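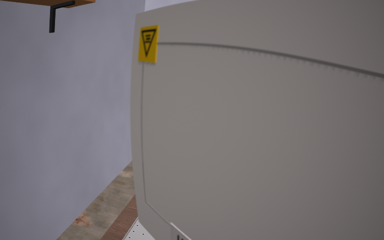 One member from the Rivley side asked if the Friday bus could leave Tumstead later, because people who finish work at 18:00 must run to catch it. The others from Rivley agreed. The meeting discussed this for a long time.

1. Friday bus
The last bus now leaves at 18:10. The driver company, Zavell, has answered by letter that it can move the departure to 18:35, but then the stop at the old mill will be skipped. In April 93 passengers used the Friday bus, and nearly 60 of them got on after the market square. It was decided to try the later time for two months. The mill stop stays on the other days.

2. Money
The balance is 3171. The bill for the new timetable boards is not yet paid. It was asked why the boards are so expensive, and the answer was that the old posts must also be changed. The bill was approved with one vote against.

3. Shelter in Rivley
The roof is still leaking on the bench side. Zavell says it is the duty of the town. The town did not reply yet. A second letter will be sent.

4. Other matters
It was requested to print the timetable in bigger letters. Agreed.

The meeting was closed at 20:40. The next one is in the same room.

Recent items
Timetable Tumstead–Rivley
Lost property on the buses
Minutes, April
Zavell: winter fares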